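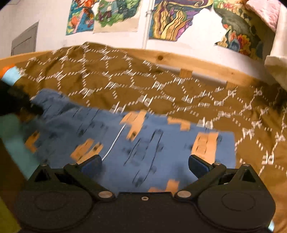 埃里韦托·阿亚拉（Heriberto Ayala）

2019年4月1日　工作记录

议员候选资格条款的文本比对，接着上次没做完的部分往下做。

语料还是Navotcombe那一套，市镇和郡两级的选举章程，凡是写到“出生地”“居住年限”“公民身份”的条文都抽出来。昨天晚上跑完的一批是828条，去掉重复的修订版本以后还要再过一遍，因为有些章程只改了标点，哈希值不一样，被当成两条。去重脚本里加了一步：先把全角半角统一，再去空格，再比较。

编码表第三版的问题：

1. “居住满一年”从哪天算起，各地写法不同。有的写到提名截止日，有的写到投票日，有的写到就职日。第二版里全归在一个代码下面，这样不行，Rosaura上次开会就提过。现在拆成R1、R2、R3，没写明的归R9。

2. “本地出生”和“出生时即为公民”要分开。Mitlow的旧章程里两个说法混着用，同一章第四条用前者，第七条用后者，看上下文是一个意思，但编码时按字面来，备注栏写“疑同义”。不要替立法的人做解释。

3. 父母身份的条款很少，目前全部手工标。先不写规则。

4. 过渡条款（“本章程生效前已在任者不受此限”）单独记一列，不进主表。

Plirnov的档案馆把扫描件发过来了，一共300页，质量一般，有一段是油印的，字边发虚，OCR出来“年”和“午”分不清。居住年限偏偏就靠这个字附近的数字，所以这一部分不能用自动结果，得对着扫描件看。我看了开头20页，改了不少，速度比预想的慢。剩下的和Rosaura对半分，她从后往前看。

下午和罗绍拉·隆多尼奥（Rosaura Londoño）核对双人编码的分歧。分歧主要集中在一类：资格异议由谁受理。有的章程写选举官，有的写法院，有的写“主管机关”，后面再没有定义。她主张“主管机关”一律记为未指明，我原来是往前翻定义条款，翻到了就按定义记。讨论下来按我的做法，但要在备注里写出定义条款的编号，翻不到才记未指明。她已经编完的那些要回头改，改动由她自己做，我不碰她的表。

还有一处没谈拢。Rafferty的章程规定，异议须在提名公告后提出，逾期“不予考虑”。她认为这是时限条款，我认为同时也是受理条件，应该两列都记。暂时两列都记，标黄，等攒到更多类似的再定。

报纸那边：另外一个小题目是地方报纸怎么报道资格争议，看标题里用的是“质疑”“指控”还是“传言”。抽样框定在900篇，抽法沿用去年10月的方案，按报社分层。试编的时候发现一个麻烦，同一篇稿子网页版和印刷版标题不一样，网页版往往把“有人称”去掉了。决定以印刷版为主，网页版标题另存一列，以后也许能单独比。

社论和读者来信不进样本。评论版的转载稿要看原始出处，出处查不到的剔除，剔除的记进日志。

文件位置：主表在共享盘“资格条款”文件夹，文件名带v3。v2不要删，有几处代码的来历只有v2的备注里有。谁在编辑就在首行写名字缩写，用完清掉，上周有两次互相覆盖，丢的内容已经从备份补回来了。

待办：
— 去重脚本改完重跑，结果和旧表对一遍
— 给Plirnov档案馆回信，问油印那几份有没有别的抄本
— R9的条目再查一遍，看看是不是真的没写
— 编码手册第六节重写，例子换成Mitlow和Rafferty的
— 算一次新的一致性系数，等Rosaura改完再算

另：手册里“公职”一词要不要包括学区委员会，还没定。Mitlow把学区委员会写在选举章程里，Plirnov另有单行规定，放进去的话两边口径对不上。先按“写在选举章程里的才算”来编。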